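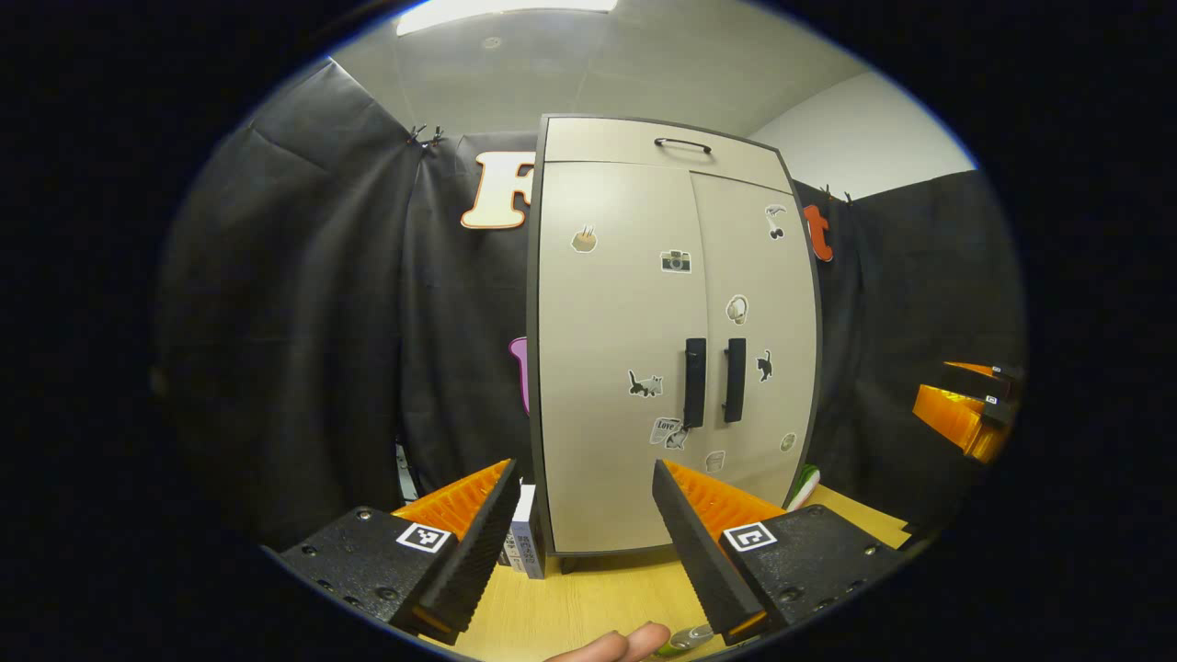 4.2 Surface decoration on small storage furniture

The second part of the Pesis survey dealt with what owners add to the outside of their storage furniture after it enters the home. Records were kept for 343 pieces in Flordale and Cárdenas, covering cabinets, chests of drawers, wall cupboards and lidded boxes. A piece was counted as decorated if at least one item had been attached to an outer surface and was not part of the original finish. Handles, edge trim and painted patterns supplied by the maker were left out. Objects placed on top of a piece were recorded separately and are treated in Section 4.4.

Stickers were the most common form of added decoration, and 62 pieces carried them. Magnets, tape and hand-drawn marks made up most of the remainder. Stickers were found mainly on doors. Drawer fronts were decorated less often, especially where the drawer was shallow and the handle took up much of the available height. Side panels were rarely used, even on pieces that stood clear of a wall.

The cabinet in Figure 1 was coded as a mixed-theme piece. It is beige with dark gray edge trim and has a shallow drawer over a pair of tall doors. Nine stickers are spread over the two doors, and the drawer front has been left plain. Animals form the largest group, with a bird and a black cat on the right door and a gray-and-white cat on the left. The others include a vintage camera and a rectangular sticker that combines the word "Love" with a cartoon character. Under the coding rules, the last of these was entered once as text and once as a figure. Stickers whose subject could not be settled by both coders were entered as "other" and kept in the total.

Mixed-theme pieces raised a question about placement. On doors with a single theme, owners tended to follow a line or a border, and the spacing between stickers was fairly even. On mixed-theme doors the stickers were more widely scattered, and two doors of the same cabinet could differ in both number and size. The areas next to the handles were usually kept clear. Several owners said that stickers near a handle wear at the corners and have to be replaced, while those higher up stay in good condition for years. Others had given the matter no thought and described filling whatever space was left.

Owners were also asked whether the decoration helped them remember what was kept inside. Most said that it did not. Pictures were chosen for their looks or had come free with something else, and they bore no relation to the contents. The exception was furniture shared by children, where a sticker often marked which door or drawer belonged to whom. In those homes the marks were taken seriously, and moving one without permission was reported as a cause of argument.

Removal was discussed in fewer interviews. Owners of painted pieces were more cautious than owners of varnished ones, and 3 households had kept a worn sticker in place for fear of lifting the finish beneath it. The follow-up visits in September used the shorter Ristis form, which records only additions and losses. It does not ask for the date of each change, so the order in which stickers were applied to any one piece cannot be recovered from the present data. Section 4.3 turns to labels, which were coded under a separate scheme whenever their wording named the contents of a drawer or cupboard.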